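Odmont Tenants' Group – minutes, 13/08/2025

I'm typing these up from my own scribbles again, so shout if I got something wrong. We had a good turnout for August, and we got going only a little late!

July minutes: approved, with one fix. The bike rack is going by the Hiebert Street door and I had written the back door. Sorry!

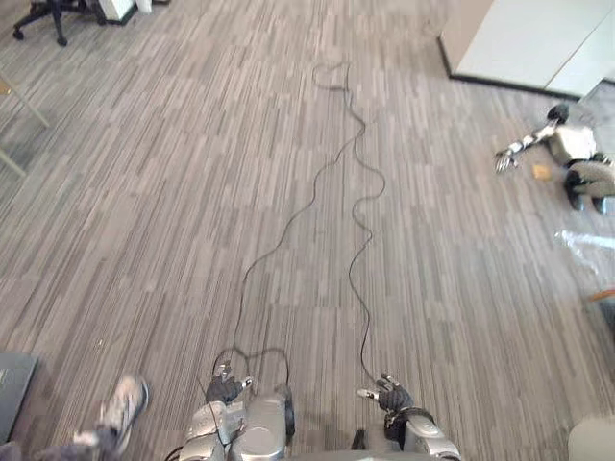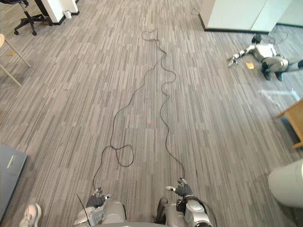

A gray striped carpet and a long black cable on it. 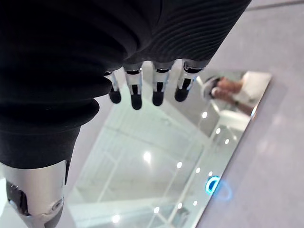
Odmont from the second floor wanted it noted before anything else that the heating letter went out with no phone number on it, and that people on that side of the building had been asking for one since July. Fair point. I said I'd get the number from Staron and tape it up by the mailboxes. Several of us (me included) had assumed it was on the back of the page.

Heating: Staron will flush the radiators in the fall, one staircase at a time. We asked for 2 days' notice and they said fine, but we don't have that in writing yet, so I'm going to email them and ask for it. The top floor would like to go first, as they had the cold bedrooms last winter.

Laundry room: long talk, as always. Brosteo quoted $288 to fix the dryer that squeals – almost everybody thought that was okay, a few people wanted a second quote. We voted to go ahead. The sign-up sheet stays, and slots are now 60 minutes so people with big families can get a full load through. Please cross your name out if you don't need your slot!

Courtyard: the tomatoes are doing great and there are more than we can eat, so help yourselves (the green ones need to stay put, please). The hose leaks at the tap end. I have a spare washer somewhere and will try that first.

Fall potluck: yes, we're doing it again. $25 from the kitty for paper plates and cider. We didn't settle on a date because half the room had school stuff to check. Bring your calendars next time.

Any other business: the front door is still sticking in damp weather. Somebody asked if we could plane it ourselves and the feeling was no, it's Hiebert's door and Hiebert can fix it. I'll add it to my email list, which is getting long.

Next meeting same place, same time. Whoever left the blue casserole dish in July, I still have it.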